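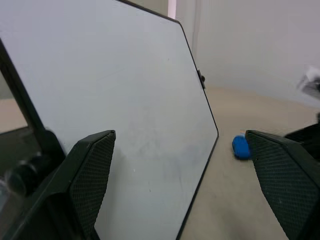 Filed under: Service Robotics / Procurement and Evaluation
Reading time: 2 minutes

Chapter 3
Evaluating a Packaged Robot Service

A school, clinic, or small office that wants a robot for light cleaning and tidying seldom buys the robot alone. It buys a package: the arm and gripper, the software that runs them, a visit to set them up, and a promise of support. The buyer must judge the package as a whole, and the price of the arm is often the least useful place to begin.

This chapter follows one such package, the Trellholm kit, sold by Brota and maintained under a separate agreement by Goossens. The kit is offered for work on upright and tilted surfaces, among them whiteboards, display panels, and cabinet doors. It consists of a single arm, a two-finger gripper with textured pads, and a small camera mounted at the wrist. A second offer, from Zelel, covers the same tasks and is taken up in Section 3.4.

A whiteboard is a harder test than it first appears. Its surface is pale and nearly uniform, which gives a wrist camera little to measure against. The dark frame supplies a clear edge, but clips and other fittings may stand out from it. Old marker residue can be faint enough that two people will disagree on whether a board is clean. A service agreement that promises "clean boards" without stating how cleanliness is to be judged has promised very little.

The room matters as well. Small items left on the floor, equipment standing near the work area, and changes in light all affect performance. Brota's trial terms call for 100 wiping passes in the buyer's own room — a sensible rule, and one that buyers should request from any supplier. The Goossens agreement sets the first pad inspection at 3000 grips, a figure that should be compared with the buyer's expected use.

After completing this chapter, the student should be able to read a service agreement for gaps, plan a fair trial, and separate faults in the equipment from faults in the setting. Section 3.1 begins with the trial plan.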